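The Prutmont Winter Reading Series – your questions answered

Do I have to have read the book first?
Nope! Plenty of people turn up having read two chapters and a review. I'll give away the ending at some point in the second hour, though, so if you mind that sort of thing, finish it beforehand.

Who are we reading this year?
Canadian short fiction, mostly Prairie writers, and one play that I've been trying to sneak onto the program for ages. The full list goes up in December.

Where do we meet?
Upstairs at the Brennan Library in Prutmont, 7 p.m. Use the side door on Udero Street – the front one is locked at 6.

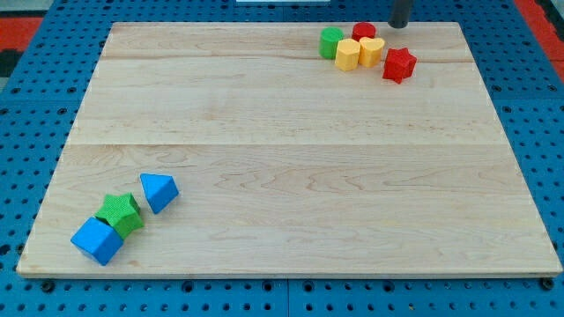

How much reading is it?
Each story runs to 9 pages or so at the short end, and the play is longer. I try to keep it to one evening's reading between talks (my favourite kind of homework).

Can I borrow copies?
Yes, the library has a few of everything. Cotulik Books on the corner will also order them in if you ask at the counter.

Is there an essay?
Goodness, no. If you feel like writing 400 words on a story you loved or loathed, hand it to me and I'll happily scribble in the margins.

I missed a talk. Can I still come to the next one?
Of course! Each one stands on its own. Handouts are in the grey folder at the front desk.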